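Sorting and checking short network cables at the table (without losing your afternoon)

Posted by Lina Haddadin, 11th February
Filed under: Cables and cords, Workspace
1,586 views

I put this job off for ages. We had a big Stullel tub of patch cables that had been filling up since before I started, and every time anybody needed one they'd reach in, pull out four knotted together, pick the least ugly and throw the rest back. I finally sat down with the whole tub over a few evenings, nearly 400 cables in the end, and by the second evening I had a way of doing it that I still use whenever a new batch comes in.

It works just as well if you have a dozen cables in a kitchen drawer. You need a table, a dark mat, some soft ties and a decent lamp.

What you'll need

A table with a light top. Mine is pale wood and I love it for this, you can see every scrap of dirt and every broken bit of plastic on it.

A dark mat. Black is best. Clear plugs disappear on pale wood and show up nicely on black.

Hook-and-loop ties, the kind you cut from a roll. I use the Cedow ones but any will do. Please don't use wire ties, they bite into the jacket.

A cheap cable tester with two ends. Mine is a Nusora and it has a switch that sticks.

A soft brush (an old makeup brush is great!), a microfiber cloth, and three boxes or trays.

Masking tape and a marker.
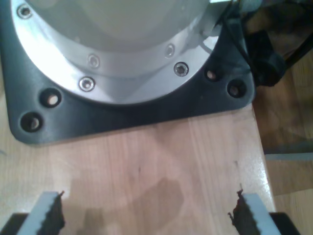

Step 1 - Get the surface ready

Wipe the table down first with a barely damp cloth, then go over it again with a dry one. Grit is the enemy. If you drag a cable through grit you scratch the table and you also push dirt into the plug, and then you'll be blaming the cable for a fault you gave it.

Go slowly around anything that stays on the table all the time. Heavy things with a flat bottom collect crumbs all along their edge, and any open hole that goes down to the wood will hold dust forever. I use the dry brush for those and tip the handle low so the bristles get right into the corner. Screw heads too, the little hex sockets fill up with fluff. Don't spray cleaner straight at any of it. Put it on the cloth.

Then sort out your light. My table top has a bit of shine in places, and if the lamp is pointing straight down I get a white patch exactly where I want to look. Moving the lamp off to one side usually fixes it. If it doesn't, slide the mat over to cover the shiny bit and work there.

Step 2 - Look for specks before you unroll anything

I know, you just wiped it. Look again anyway. Get your eyes down near the level of the table and look along it toward the light, and you'll spot what the cloth pushed around. Pick up the specks with a loop of masking tape pressed sticky side down, one dab each.

Do the same to anything black and fuzzy or nubby that you're going to have near the plugs. Rough dark material hides lint so well! Press the tape on, lift it straight up, and check what came away. I used to rub it sideways with the cloth and all that did was work the fluff in deeper.

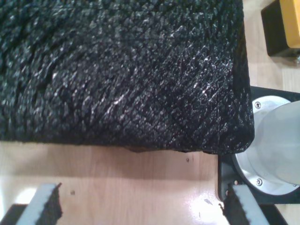

Black nubby texture against the pale wood, and a few dark specks on the tabletop.

Step 3 - Take out one cable at a time

This is the step I always want to skip. The tub is right there, and pulling out a great armful feels like progress, but what you get is a nest on the table and a worse mood. One cable. If it's tangled with its friends, find a plug and follow it back with your fingers, loosening as you go. Never yank. The little locking tab on the plug is the first thing to snap, and most of my reject pile got there because of that tab.

Put the cable down in a loose curve and let it lie however it wants for a minute. Cables that have been wound tight will fight you, and I find it easier to let them relax on the table while I do the plugs.

Step 4 - Check the plugs

Start with one end and leave the other lying on the mat where you can find it. Hold the first plug with the contacts pointing down and get it under the lamp. What I'm looking for:

Is the locking tab there, and does it spring back when you press it?
Are the contacts clean and all sitting at the same height?
Is the boot still pushed up against the plug, or has it slid down the cable?
Any cracks in the clear plastic?

If your cables have boots you can see through, so much the better. You can often see whether the jacket goes all the way into the plug or stops short with the thin wires showing. Short ones go in the maybe box, even if they test fine. I've had those work for a week and then quit the first time someone moved a desk.

Brush the contacts with the dry brush, two or three strokes, in line with the plug. Then swap ends and do it all again.

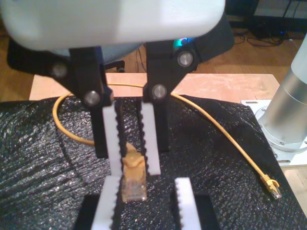

I like to keep my yellow cables together and do them all in one go, mainly because yellow shows dirt and scuffs so clearly that the jacket check takes no time. Run the whole length through your finger and thumb and feel for flat spots, kinks and nicks. A gentle bend is fine. A sharp crease that won't flatten out, where you can feel a ridge, goes straight in the reject box for me. With gray or black ones I have to slow down and turn the cable as I go, and I'll sometimes find a cut on the second pass that I missed on the first.

Step 5 - Test it

Plug both ends into the tester and watch the lights run through. Then - and this is my favorite bit - wiggle each plug gently while it's running. If a light drops out, you've found the one that would have driven somebody crazy in June. Reject box.

If it fails once, take it out, brush it, plug it in again and give it one more go. I don't give third chances any more.

Step 6 - Coil and tie

Make a loop about as wide as your spread hand, lay the next one on top, and turn the cable a little between your fingers each time so that it lies flat. Don't wrap it round your elbow! That twists it and it'll spring open in the box. Leave both plugs sticking out on the same side, and put the tie opposite them. Snug, no tighter.

A flag of masking tape next to the tie with the length on it saves a lot of guessing. Océane Charbonneau puts hers on one of the plugs, but I kept finding mine stuck to other cables.

Step 7 - Put them away

Good ones stand on edge in the box, shortest at the front. Maybes get their own box with a lid. Rejects get one plug snipped off right away so they can't sneak back in, and then they go to electronics recycling.

My final count was 394, and a bit more than half of those were good. The Stullel tub now holds extension cords, which I'll get to another time.

Comments (2)

Boychuk: Does the tape leave anything behind on the mat? Mine went a bit tacky.

Lina Haddadin: Mine hasn't so far, but I use the low-tack painter's kind and I don't leave it on for more than a second. Try wiping yours with a damp cloth and a drop of dish soap, and let it dry overnight before you put any plugs on it.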